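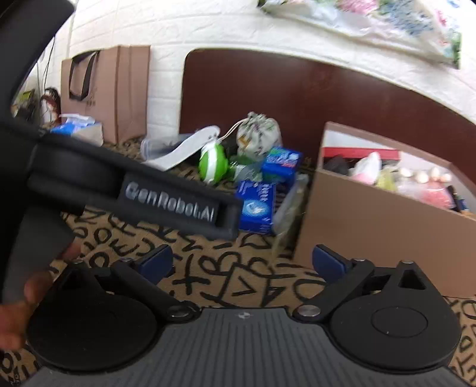

The brown cloth with the letters

Search this blog Search

I bought this cloth in Nernmont in February, together with Enikő. She wanted curtains and I wanted nothing, but then I saw the big black letters and I could not leave it there. It is brown, so it forgives coffee, and the signs on it look as if somebody drew them by hand. My neighbor Brijesh tries to read words from them. So far he has found none.

Now all my small things live on it. I know I should put them in a drawer, but what I do not see, I forget that I own.

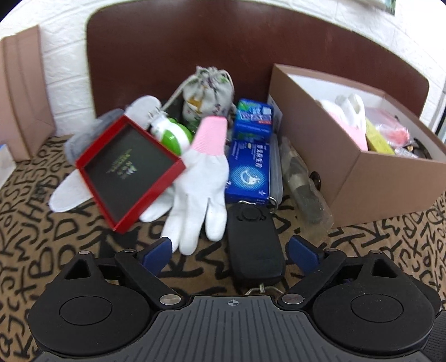 The little pouch with the flowers is my favorite. I like that it closes with a cord, because zippers always break in my hands. The red box I keep only for its color and the gold letters inside. Rūta says a box must have a purpose. I have promised her to decide before summer which things may stay.

The white wall with the brick pattern was here when I moved in. I did not like it for three months, and now I would miss it. Next I want to wash the cloth, if I find the courage to move everything.

Last updated: February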